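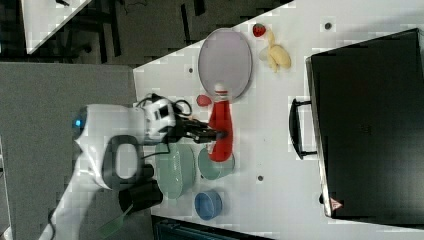
How many things does a play kitchen need?
Fewer than you own. A plate, a cup or two, something with holes in it, an oven, and enough fruit to fight over will carry a small child through most of a winter.

I say this as someone who once wrote out an inventory. It came to 187 pieces, counting each half of the fruit that comes in halves, and I did the counting in June, on my knees, with a flashlight in my teeth for the part under the radiator. My daughter is four. She does not cook 187 pieces' worth of dinner. She cooks one dinner, which is soup, and the soup is whatever was closest.

So this summer I started a cull. The rule came from my neighbor Oksana Vasylenko, who raised three kids in an apartment the size of my garage and has no patience for my storage bins. Spread it all on a white table, she said, and look at it for the length of a cup of coffee. What you'd miss, keep. I asked what happens to the rest. She gave me the look she gives people who ask what happens to the rest.

The white table part matters more than I expected. On our rug (brown, busy, bought to hide crimes) every toy looks like part of the general sediment. On white, a strawberry is a strawberry. You notice that the plate is a nice color. You notice you have been storing eleven identical eggs from a set called Skerkwood, which I bought at the Rellberg outlet for reasons that were probably sound at the time.
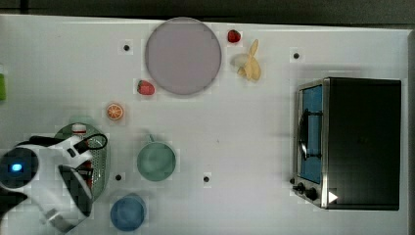 Soup ingredients, if you ask a four-year-old. Banana optional, mug mandatory.

A word about the banana. A pretend banana that is permanently half peeled is a strange thing to own. It can't be put away in a lunchbox with any dignity, it doesn't stack, and it spends its life looking like it was interrupted. It's also the piece I'd run back into the house for. The unpeeled one we used to have was yellow and correct and nobody ever touched it. A peeled one is already a snack. Somebody is about to eat it, so there's a story going before you've sat down.

The orange slice works the same way. Whole oranges roll under the couch and turn into balls. Cut ones lie flat and behave.

The colander I was ready to lose. I had it down as a bowl that had failed. Then I watched what goes on at soup time, and the colander turns out to be the pot, the sink, the hat, and on one bad evening the hospital. It stays. I've stopped asking where the liquid in the soup goes.

Cups are where I lost my nerve. Oksana says two. I got down to two and then put another one back, and then a fourth, on the theory that guests might come. The guests are bears. They can share.

The oven is its own question. If you are short on space, a toaster oven shape gives you a door and somewhere to burn things, and it takes up a lot less floor than the Rornton play range I assembled over most of a weekend and disassembled in 40 minutes with great feeling. I sold it to a family up the street and have not warned them about the hinges.
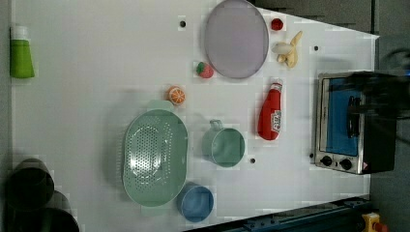

Fruit up top, colander and cups below. The toaster oven gets the far end.

We are down to a number I can pick up before my tea goes cold. The rest went into a box marked Krūmiņa, which is the name of the preschool that said it would take them, and the box is in my hallway, where it has been for a while now. Twice I've found it open. Three of the eggs are back in circulation and there was a corn cob in my shoe this morning.

Next month I'm supposed to do the puzzles. Oksana has offered to supervise, and I've told her my table is being used for something.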